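Category: Workshop Builds > Grantee updates
Search this site... Go

Progress report, Orkham small grants round
Project: Dunine hand-held gripper, home build
From: Fiachra Ní Mhurchú
Mon 20 April

Quick one as the form closes tonight. Longer write-up comes with the September report.

Where we are. Second pair of grippers is built and in use. Both shells printed, jaws on, pads on. First pair is retired, apart from one jaw arm I keep for spares. Build work is split between my bench at home and the shared workshop at Virnine, mostly evenings. Virnine has the good printer and the drill press, home has everything else.

Money. Spent 966 of the grant so far. Biggest line was bearings and pivot hardware, then filament, then a replacement board after I put the connector on backwards (my fault, logged). 232 left in the parts line. Nothing owed to anyone except Asadi for the last batch of screws, invoice not in yet.

What changed since the last report:

- Finger pads. Old ones were too hard and skated on cloth. New ones are softer, same outline. Held up OK so far, slight wear on the tips.
- Pivots. Went up one screw size. The small ones backed out after an evening of use, every time. Threadlock helped for a bit, then didnt.
- Grip. Ribbed the body so it doesn't turn in the hand. Small change, big difference on long sessions.
- Trigger spring still too stiff. Have tried two, neither right. Third on order.

Recording. This is the part you asked about. 177 clips kept from the home sessions, all clothing. Shirts, towels, trousers. Trousers are the hard one. Two layers at the leg, thick seam, and the pads want to take either just the top layer or the top layer plus the bedding. Black fabric makes it worse, edges are tough to pick out in the footage, especially with daylight coming in the window. I've started laying them sideways across the mattress so the leg runs left and the waist is to the right. Gives me a consistent start and I can reach the lower leg without leaning.

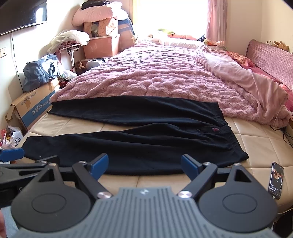
Trousers laid flat on the mattress, jaws open, lower leg nearest the pads.

The quilted surface is a mixed blessing. It has some give, so I can press down without jarring the jaws. But the stitching catches the pad tips if I come in too low, and then the whole approach is off and the clip goes in the reject folder. Tried the workbench at Virnine for comparison, much easier to slide under a hem there, but it's nothing like where people really fold their clothes. Keeping the bed as the main setup unless you object.

Sync between left and right units was drifting. Fixed in software, mostly. I now tap the two sets of jaws together at the start of each take and line up on that. Crude but it works. Would like to do it properly before September.

Problems, in no order:

Battery life. About 2 hours, less if it's warm in the room. Fine for me, not fine if we lend a pair out like we said we would.

Storage. Running low. Going to buy a drive out of the 232 unless you tell me to use a different line.

My thumb. Sore after long sessions, see spring above. Taking a day off in between for now.

Lending. Plan was to have one pair out with another household by this point. Not done. Wiring inside the housing is still too easy to pull loose when the cap comes off, and I don't want to hand that to somebody. Needs a strain relief, have a drawing, havent printed it.

Next steps:

1. Third spring, fit and test.
2. Strain relief, both units.
3. Re-record the rejected trouser takes.
4. Write the assembly notes. Started, very rough, missing the whole jaw section.
5. First lend, once 1 and 2 are done.

One question for you. The grant letter says design files get published "on completion". Is it ok to put the jaw and pad files up early? Two people at Virnine have asked for them and I'd sooner they had the current version than copied the old one off the shelf.

Receipts are in the shared folder, same place as before. The March ones are scanned sideways, will redo.

Fiachra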